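Workshop notebook – Performance Analysis Section, Jerudmont Football Club
Tuesday, September 27, 2022
Entry by the duty analyst; copy to V. Vītola

Purpose of the session: to review the set-piece coding of the first-team fixtures played since July, and to settle the definitions before the trip to Welgate. The previous entry left two questions open, namely what counts as a first contact, and how a short corner is to be entered when the ball returns to the taker.

Material. The section holds 100 clips. Of these, 43 are attacking corners and the remainder are free kicks and long throws, both attacking and defending. All were cut with the old template, which opens each clip at the whistle or when the ball is placed. For long throws this is too late. The run of the near-post player has often begun by then, and the marking cannot be judged.

Procedure. Each clip was coded twice, once by the undersigned and once by Valdis Vītola, without sight of the other sheet. The sheets were then laid side by side. Where they differed, the clip was played at half speed and a single entry agreed. No clip was coded a third time.

Results. Agreement on delivery type was good. Agreement on first contact was poor, particularly on inswinging corners from the left, where three or four bodies arrive together and the goalkeeper is among them. V. Vītola had been entering a glancing touch by a defender as a first contact. The undersigned had been entering it only if the ball changed direction. His reading is the better one for our use and is adopted. The September sheets have been corrected; the earlier ones have not.

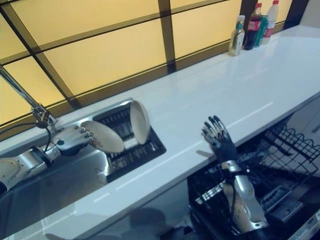

Photo: Barbier

Short corners. These will be entered as one event up to the second pass, and as open play after that. The coaching staff asked whether the return ball to the taker should be treated as a new delivery. It should, provided the taker is still outside the penalty area when it reaches him. The code for this is SC2. Please do not use SC-R, which still appears in the drop-down list and will be removed when the template is next reissued.

Defending. The zonal line was level at the moment of the kick in most of the home clips and noticeably deeper away. It is not clear whether this was instructed. The defensive coach was not available today and the point is carried over. The player on the back post was late on both goals conceded from corners, and in each case he had started from a blocking position on the goalkeeper's side. This should be shown to the coaching staff before it is shown to the player.

Equipment. The Trillier playback unit lost sound on the second monitor again. The lead was changed and the fault remained. Clip 236 in the season archive will not open on either machine and needs to be exported again from the original match file. The fault log reference is 2066.

Welgate. Their corners are to be coded from the last five matches only, under the new definitions. V. Vītola will take the attacking side and the undersigned the defending side. They have changed takers at least once this season, so the taker's foot must be entered every time, even where it seems obvious. Sheets are to be exchanged on Thursday before training – paper copies, please, as the shared folder is nearly full.

Carried over:
Depth of the zonal line away from home.
Clip start time for long throws. Proposed: five seconds before the ball is picked up.
Correction of the August sheets, if time allows.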